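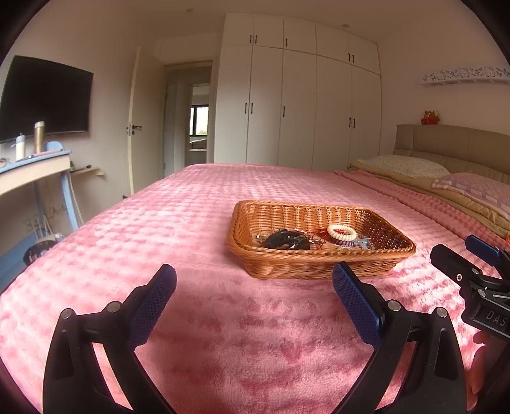
Araceli Cifuentes

I caught up with Yaroslav Tkachuk after practice at Lurnness, where he's coached softball for 10 seasons and still rakes the infield himself. I wanted to talk about the plan to drop the Ketdale series, and boy, so did he!

"Those are the two games my players circle," he told me. "You take that away, what are they getting up for in May?"

The district says the bus costs too much -- $2115 for the trip last year. Yaroslav thinks the boosters could cover it.

"Ask the parents first," he said. "We never got asked."

I grew up going to those games (I still can't stand Ketdale's fight song), so I'm with him. He's taking it to the school board next.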